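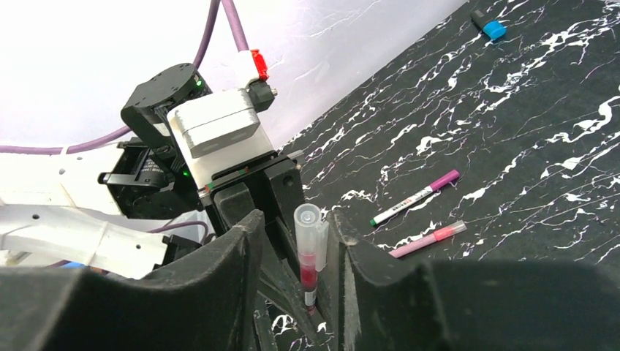
A capped test tube held upright between the gripper fingers, as seen from the wrist camera. The second arm is at left.

Gripper Comparison Program: Frequently Asked Questions

Last revised June 25, 2024

What is the purpose of the program?
The program compares grippers, wrist cameras and arm controllers on small handling tasks common in teaching and testing laboratories. It is run by the Bernska Automation Laboratory and is open to outside groups that wish to try a device before buying it.

Which grippers are under comparison?
Two designs are in the current round. The Cladel gripper has wide curved fingers that close around an object. The Vieira gripper has flat parallel jaws with replaceable pads. Both are tested on the same arm model and with the same controller settings.

Why are test tubes used?
A tube is narrow, smooth and easily tilted, so small errors in finger alignment show up early. Capped tubes containing colored liquid are used throughout, as the liquid level is easy to read on camera. No biological or hazardous material is handled at the station.

Are other objects included?
Yes. Markers of different colors and widths are used for pick-up trials from a flat surface. Applicants may propose one further object, subject to approval.

How many trials are carried out?
Each gripper is scheduled for 3000 grasp attempts. As of this revision, 1267 have been logged for the Cladel gripper. Figures for the Vieira gripper will be posted when its first block is complete.

What counts as a successful grasp?
The object must be lifted, held for 14 seconds and returned to its starting place without being dropped. For tubes, the cap must also remain in place. A grasp that needs operator correction is recorded separately – it is neither a success nor a failure.

Where is the camera mounted?
The main camera is mounted at the wrist and looks along the fingers. This view is good for judging how well an object is centered, but the fingers themselves hide the lower part of a tube. Groups that need to read labels during a grasp should request the overhead camera as well.

Are worn fingers replaced during a test?
No. Scuffing of the finger surfaces is expected and is noted at the end of each block. Fingers are replaced only if they are cracked or no longer close evenly.

May a group bring its own controller?
Yes, provided that it can be stopped from the station's emergency switch. The Triditia controller is supplied by default. Requests to use another controller should be sent at least 2 weeks in advance.

Will the results be published?
A summary report will be issued in March. Participating groups receive their own trial logs and recordings when their session ends.

Who should be contacted?
Questions about booking and equipment may be addressed to Mārtiņš Priedītis, program coordinator, at the Bernska front office.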